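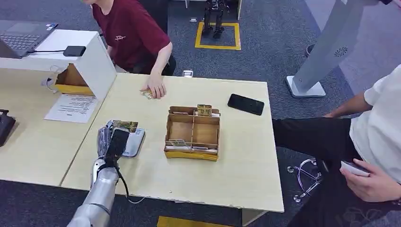
Slide 1. Card and terminal bench, arm in from the left, sorting box in the middle.

Notes for the Hallevside talk, 25 minutes plus questions

Leave the slide up while people find their seats. Say hello, thank Deming Wan for the invitation, and apologise in advance to anyone who came for hardware, as I shall be talking almost entirely about software. I do love a nice arm, but I have spent most of this year in log files and I would like some company in there.

Start with the task, in plain words. We want the hand to take a card, bring it to the reader and let go of it sensibly afterwards. Most of you did this at lunch while talking to somebody else. Point at the hand and the gold-and-black card by the terminal, and then ask the room what the software needs to know at that moment. Give them a bit of time, people are usually good at this one. Somebody will say "where the card is", and somebody near the back will say "how hard it is pushing", and both of them have just given my next two sections away, bless them.

Perception (slides 2 to 5)

A card is a mean little object for a camera. Face on it is a lovely big rectangle, edge on it is hardly there at all. Go back to slide 1 for a second and show the two gold-patterned cards in the box, one upright at the back and one lying low at the front. Same sort of pattern, completely different problem for the pose estimator. Our first version gave a single best guess and was terribly confident about it. The one we run now, which we call Lototel (Nikau Hinds picked the name and won't explain it), keeps several guesses alive and hands all of them to the planner with a score.

Don't get drawn into network architecture here. If asked, say the repo has a readme and I'm happy to chat over coffee.

Mention the training set: 2,000 labelled views, far fewer than I expected to need. What helped was being fussy about the edge-on ones.

Planning (slides 6 to 9)

The cardboard partitions are the story here. To us it's a box, to the planner it is a row of thin walls with narrow gaps, and the fingers have to go down between them and come up again with something in them. We used to plan the grasp first and the way out second, and we got some beautiful grasps with no way out. Tillman, our planner, now solves both together. It is slower, about 12 seconds in the worst cases, and I would still choose it every time.

Also say a word about the rest of the table. There is a phone lying face down beside the box, and there are people sitting and leaning within easy reach. Anything near the workspace goes into the collision map with a generous margin, and hands get the most generous margin of all.

Control (slides 10 to 13)

Take this part slowly — I rushed it at Cosside last November and lost half the room. Once the card touches the reader, position control is the wrong tool. A millimetre of error in the pose turns into a bent card. So we switch to force control at contact, and the whole difficulty lives in deciding when contact has happened. Play the 2 traces, the clean one and the one that chatters back and forth between modes. Let them hear the motor sound if the speakers work.

Closing

Tooling last, and briefly: every run is replayable from its log, with the camera view, the plan and the forces on one timeline. If they take home a single thing, I'd like it to be that replay viewer. Put the link up, thank Nikau, and take questions until Deming waves at me.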